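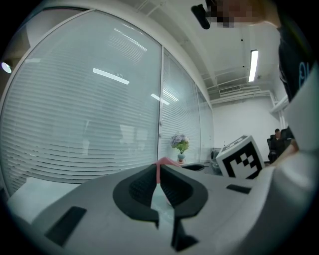 Posted June 25, 2018 by Meenakshi Pai, Hudholm workshop notes

Section 9 – Checking and changing the finger pads

The two black finger pads sit inside the V-shaped gap, one on each side. Their textured face does the gripping. Check them at the start of each shift and log any change.

1. Stop the program and put the gripper in service mode. Set the tool on a desk with the gap facing you.
2. Look across the dotted surface of each pad. Replace the pair if the dots have worn smooth anywhere.
3. Wipe both pads with a lint-free cloth and a little isopropyl alcohol. Let them stand for 60 seconds.
4. To remove a pad, press it toward the centre of the gap and slide it out from the bottom.
5. Slide the new pad in until it clicks, then do the other side.
6. Set the marker cube on the desk in view of the tool camera and run the Jilidport check. The reading should fall between 133 and 139. If it doesn't, reseat both pads and run it again.

CAUTION: Keep fingers out of the gap whenever the power is on.

Note: Always change pads in pairs – a new pad beside an old one pulls the grip to one side.

Comments

Baltazar Palacios: Step 4 is stiff on ours. Warming the pad in your hand first helps.

Tonantzin Mendoza: Does the same range apply to the older Grelier pads?

Meenakshi Pai: No, those have their own table in the October revision.

Melquiades Huerta: Got 131 twice, reseated the left pad, now 136. Thanks.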